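Bindura 2 Marine Lantern
Self-contained LED light for piers, breakwaters and harbor entrances

Manufacturer: Cakthorpe
Part group: Aids to navigation, fixed
Availability: Built to order, shipping from September
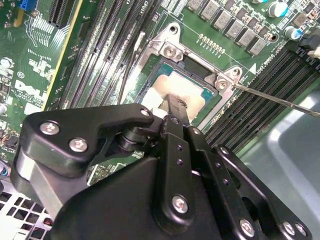
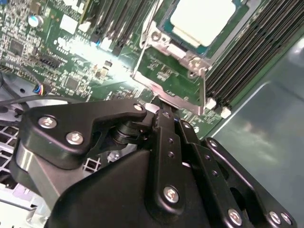 Specifications

Light source - LED array, single tier. A second tier can be fitted at the factory.
Colors - White, red, green, yellow. Color is set at build and cannot be changed in the field.
Nominal range - 6 nautical miles in white. Red, green and yellow are lower; see the range table supplied with the quotation.
Flash character - Selectable. Factory setting is flash 2 every 6 seconds unless the order states otherwise.
Lens - Molded acrylic, clear, one piece.
Base - Cast aluminum, powder coated, 3 mounting holes.
Power - Internal battery with solar panels on the housing. External supply input is optional.
Switching - Photocell, on at dusk, off at dawn. The photocell can be bypassed for testing.
Bird deterrent - Stainless spikes, included.

Mounting

The lantern must stand level. Use the bubble level in the base and shim under the mounting holes as needed. Do not shim between the base and the lens housing, as this breaks the seal. Older Koson pedestals have a different bolt circle and require the adapter plate, ordered separately.

Keep the solar panels clear of railings, antennas and daymark boards. A pedestal height that puts the lens above eye level is preferred on piers open to foot traffic.

Service

Clean the lens and panels with fresh water and a soft cloth. Solvents will craze the acrylic. Battery replacement requires a new base gasket, which is packed with the battery kit. Check the flash character against the published light list after any work on the lantern.

In service

Two units are installed at the Dambrauskienė breakwater, one on each side of the entrance. They replaced mains-fed lamps that needed about 2,000 feet of buried cable.

Ordering

State color, flash character, pedestal type and whether external power is required. Orders without a flash character are built to the factory setting. Drawings and the range table are available from Kastriot Stojanović, technical sales.

Data sheet revised 01/01/2024. Replaces all earlier issues.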